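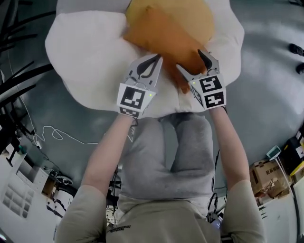 Un tissu brun orangé sur un grand coussin blanc, saisi par l'une des deux pinces à main.

Robots et tâches ménagères : où en est-on en février ?

La question revient à chaque réunion d'adhérents : une machine peut-elle déjà plier le linge, ranger une étagère, remettre un atelier en ordre en fin de journée ? La réponse courte est non, pas sans quelqu'un à côté. La réponse longue dépend beaucoup de la tâche.

Le tissu reste le point faible. Un carton a des arêtes et une forme fixe, on peut calculer où le prendre. Un vêtement ou un torchon change de forme dès qu'on le touche, et deux pièces identiques ne tombent jamais de la même façon. Posé sur un support souple, il pose un problème de plus, car le support s'enfonce sous les doigts et la pince attrape parfois les deux épaisseurs. Une personne règle cela au toucher sans y penser. Une machine doit l'apprendre geste par geste.

D'où l'intérêt des pinces tenues à la main. L'opérateur travaille avec les mêmes doigts que le futur robot, avec les mêmes limites d'ouverture et sans la sensibilité de la peau. On voit assez vite quels gestes passent et lesquels demandent une autre méthode. Les marqueurs carrés noirs et blancs collés sur les boîtiers servent à repérer la position de chaque pince dans l'espace.

Chez Grellard, Ditte Ragnarsson suit ce travail depuis l'automne. Son équipe a enregistré 900 manipulations de textiles, réparties sur 43 objets : torchons, housses, taies, petits vêtements. Elle juge les résultats corrects pour saisir et déplacer, moins bons pour étaler, médiocres pour plier. « Prendre un coin, ça va. Prendre le bon coin, c'est autre chose », résume-t-elle. Le pliage à deux mains reste la tâche où l'on arrête le plus souvent la machine pour reprendre la pièce à la main.

Côté atelier, le tableau est un peu meilleur. Horacio Insaurralde, responsable de la préparation chez Tetlow, a fait tourner un poste équipé d'un bras Vulteck pendant tout l'automne. Le bras vide des bacs de pièces rigides et les pose sur un plateau. Sur une journée de 112 bacs, il faut en général deux interventions humaines, presque toujours pour une pièce coincée contre la paroi. Insaurralde a essayé de lui confier aussi les housses de protection en tissu et y a renoncé au bout d'une semaine. Les housses sont revenues au poste manuel.

Pour la maison, les obstacles s'additionnent. Le sol est encombré de câbles, les meubles ne sont pas à hauteur fixe, les objets traînent là où on les a laissés. Un robot de démonstration travaille dans une pièce préparée pour lui. Dans un logement ordinaire, il faudrait d'abord qu'il sache débarrasser, et débarrasser veut dire savoir ce qui se jette, ce qui se range et où.

Les tâches à surveiller cette année sont les plus modestes : vider un lave-vaisselle déjà trié, porter une panière d'une pièce à l'autre, poser un textile à plat dans un bac. Le repassage et le rangement d'une armoire ne figurent au programme d'aucun des ateliers que nous avons contactés.

La note technique de Ranasinghe sur la saisie des matières souples est disponible au secrétariat, sur demande. Elle est en anglais et suppose quelques bases en mécanique. Les adhérents qui ont un poste automatisé en service et acceptent de le montrer peuvent nous écrire avant la fin du mois, nous préparons une page de retours d'expérience pour le prochain numéro.

Lettre aux adhérents, 5 février 2026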